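Laying a camp-style table for a photograph or a small lunch takes a few minutes if the cloth goes down first. These notes use the Lastent cloth in teal-green and the red speckled plate, with dark mugs from the Dudek range.

## Preparing the cloth

1. Unfold the cloth over the whole table and smooth it from the middle outwards.
2. Leave light fold creases alone. Press deeper ones on the reverse, on a low setting.
3. Wipe each item with a dry cloth. Speckled finishes hide dust at arm's length but show it close up.

## Placing the plate and mugs

Set the plate nearest the diner. The mugs go behind it as a pair, rims level, with a clear gap between them – more than 3 cm is enough. Turn the handles outwards, one left and one right.
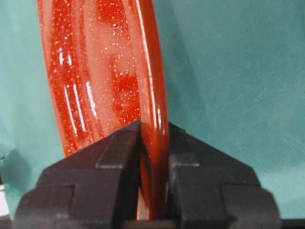
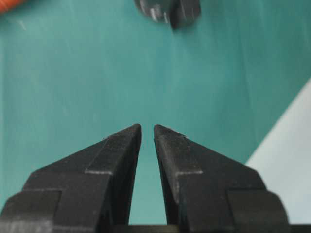

Teal-green under everything.

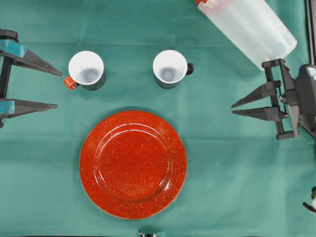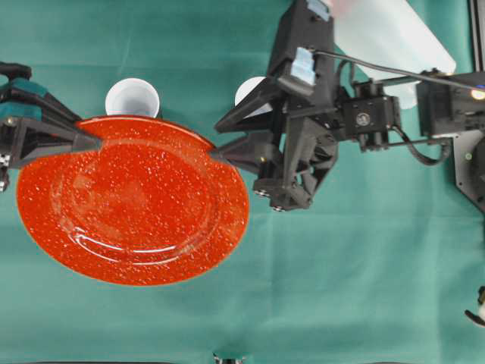 Hold the plate by its rim at both sides when moving it. Lift it clear of the cloth; dragging pulls the weave and the mugs travel with it. If the cloth does shift, take everything off and go back to step 1.

## Pitcher

Fill the pitcher no higher than 3 cm below the lip and carry it to the table last. Stand it to one side, with the spout facing away from the plate.

## Storage

Roll the cloth on a tube – the Restard 60 cm tube fits. Stack plates with a sheet of paper between them. Mugs are stored upright, unstacked.

Last revised 2025-12-20.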